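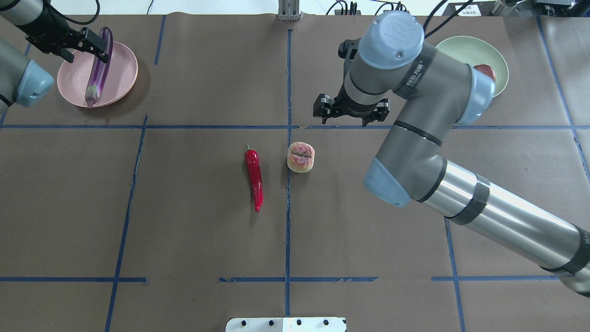

Working abroad as a nurse after 50 - is it too late?

fernhollow
I've been on surgical wards for most of my working life, the last stretch of it as a sister. My youngest left home in April and I keep going back to an idea I had when I qualified, which was to nurse overseas for a year or two. I've looked at a six-month post at the mission hospital in Yupanqui and a longer one through an agency called Vokum. Has anyone here gone at my age? My sister thinks I've lost my mind.

tadwick_RN
Went at 54, came home at 57. Age never came up apart from the medical. What did come up was paperwork. Getting my registration recognised took far longer than the agency said it would, and I'd already given notice on my flat. Don't resign from anything until you have the letter in your hand.

Maribel Muñoz
I did two contracts at Yupanqui. It's a 35-bed hospital and you do everything - theatre, maternity, dressings, and the drug order when the pharmacist is away. You need decent Spanish before you go. They say they'll teach you on the job, but the night staff have no time for that. The room is free and the pay covers food and not much else.

oldbluecardigan
I'd say don't, or at least not for six months. We had short-stay nurses through our clinic when I worked in Grustden and by the time they knew where things were kept they were packing. The local nurses did the teaching every time and got nothing extra for it. If you want to travel, travel. If you want to work there, go for two years.

Maribel Muñoz
I don't agree with that. My first contract was six months and I covered a maternity leave they couldn't have filled otherwise. It depends on whether there's a real vacancy. Ask who did the job before you and who does it after.

oldbluecardigan
Fair question to ask. I still think most places would take the two-year person if they had the choice.

fernhollow
Thank you both. I've emailed Yupanqui to ask about the vacancy. My Spanish is holiday Spanish so that needs work. Does anyone know Vokum? They want a 600 pound deposit before they send my papers anywhere.

tadwick_RN
I'd walk away from that. Mine was paid by the employer and I never gave the agency a penny.

Prusel
I'm with Vokum now and paid the deposit. It came back in my third month, less 47 pounds for a police check. So it isn't a con, but the contract is badly worded and you lose the lot if you leave early. Get someone to read it. Also ask about pension contributions, because mine stopped and I didn't notice for a year.

fernhollow
I hadn't thought about the pension at all. I'll ring them tomorrow.

kettlemoor
Check whether your employer does career breaks as well. My trust held my post for two years, same band, different ward. I went out single and came back married to a radiographer, so tell your sister it could be worse.

fernhollow
Yupanqui have replied. There is a vacancy, the theatre nurse is leaving on 21st September and they'd want me there a fortnight before. I've booked a Spanish class and asked HR for the career break form.

oldbluecardigan
Good luck with it. Ask them if you can extend.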